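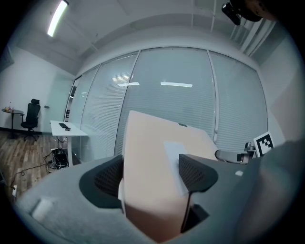
Annelore Schwerdtfeger wanted to know whether the boxes came in flat or ready made, and she put the question before our group had got its coats off. Flat, was the reply, and made up by hand as they are needed. Most of the morning at Sedero went on from there.

There were nine of us on the visit, which had been put off since February. Sedero has the upper floor of a building behind the Grerker yard and does small packing work for other firms, mainly sample boxes and short orders. Teodoro Escobar took us round. We began in the store, where the plain card is kept on pallets, and saw the Biltine order being got ready: 859 boxes, all one size, with a paper sheet to go with each. Fulgencio Quintana asked about tape. They use paper tape on everything now and buy it in by the case.

After the store we went through to the offices. Tea was on the landing - bring your own mug if you go, as there were five between us.
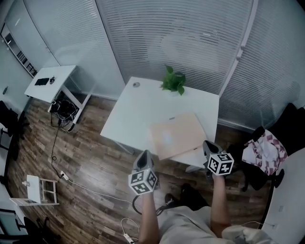

Visit notes: The small office

Glass partition with white horizontal blinds, white desks, wood-look floor. It is a plain room and a fairly pleasant one, with a leafy plant on the middle desk and a shelf of books along the far wall. The desk has a round cable hole in one back corner. A good deal of cable is on the floor all the same, and a power strip with it, so watch your feet.

Flat card is handled on the desk. The piece I looked at was a beige-pink sheet, lying near the front edge and partly over it. Escobar said a sheet should be square to the desk before anyone folds it, and that new starters tend to fold in mid-air and get a crooked box. Nerea Sotomayor tried one both ways in the store afterwards and agreed with him.

Prices were given on a printed list. The smallest order they take is 219 boxes, which is too many for most of our members, but two could share. Chamoun will do fewer and charge more for each.

Parking is in the yard, on the left past the gate. The stairs are steep and there is no lift. Anyone wanting a copy of the price list should ask Maximiliano Casado, who has the spare ones.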